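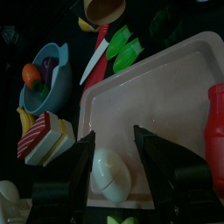
Relabeling grasp outcomes after the fact

October 1, 2020

Most of the failures in my two-arm demonstrations are useful data with the wrong label on them. I had been deleting those episodes. For the last set I kept them and changed the labels instead, and the result is good enough to write down.

The task is a pick from clutter followed by a two-arm hold. One arm takes a plastic egg between its fingers, then the second arm comes in from above and makes contact with the upper half. The props are play food and a pink tray. The shell comes in two parts with a seam, so a grasp can be fine for lifting and bad for what follows. A binary success flag throws that difference away.

The set has 562 episodes. I split each one at first contact and again at second-arm contact, then gave each segment its own outcome. An episode that fails in the last segment still contributes a good first segment. The splitter uses finger position and motor current only. I tried adding an image-based check from the wrist view and dropped it, mainly due to false triggers when the second arm moved in close. 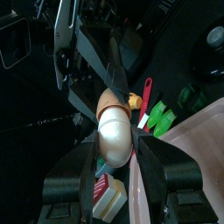
The segment boundaries matter more than I expected. In my first version the second boundary was set when the upper arm stopped moving, and that put it late by 20 frames in the typical episode. The policy then learned to wait. Moving the boundary to the first rise in current fixed the waiting, and training time did not change.

For evaluation I ran 35 trials per condition with the same start poses. The relabeled set beat the filtered set on the full task. On the pick alone the two were even – the filtered set already had plenty of clean picks in it. I would not read much into the size of the gap with trials this few.

Training used the Zedley loader with its default augmentation, 300 epochs, batch size unchanged from the previous post. The loader drops the last partial segment of each file unless told otherwise. Check that setting before comparing numbers with mine.

Two things are still open. The current threshold is set by hand for each arm, and it drifts as the motors warm up. Also, every episode uses the same egg, so I can't say whether the boundaries hold for a softer object. A foam one is next, with the threshold computed from the idle current at the start of each episode.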